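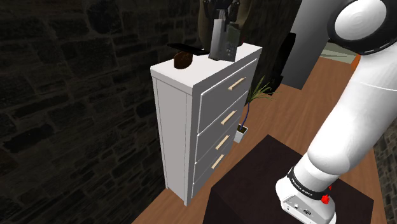
The owner of the Mistbridge knife-sharpening round began with a borrowed stone and a neighbour's bread knife. She now looks after blades for 300 households and three restaurants, and she has strong views on where people keep them. Most of her customers throw knives in a drawer with the whisks and the tin opener. "That's where the edge goes," she says. "It gets knocked every time you want a spoon." She prefers a slanted block with the handles standing up out of it, like the grey one on top of the white drawers, and doesn't mind what it is made of.

She trained at Gudeta, a cutlery workshop that closed some years ago, and still uses the wet wheel she bought when it shut. A kitchen knife takes her 20 minutes if the edge is sound. Chips take longer, and she charges extra for them.
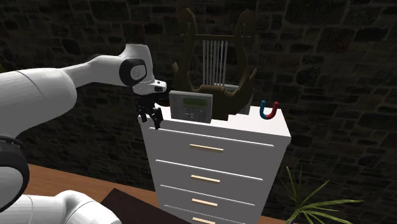
Her other complaint is the dishwasher. "The heat isn't kind to the handle, and the blade bangs against the plates. Wash it by hand, dry it, put it away." She says the same thing on every doorstep and expects to go on saying it.

Last year she sharpened 2,117 blades, a figure she knows from the receipt books. April was the busiest month, when the gardeners brought in their shears. She has been asked to open a shop in Oken but would miss the van.

"People talk to you on the step," she says. "They wouldn't come into a shop for that."

The round calls at Lerora every other month, and knives can be left at the post office there before noon.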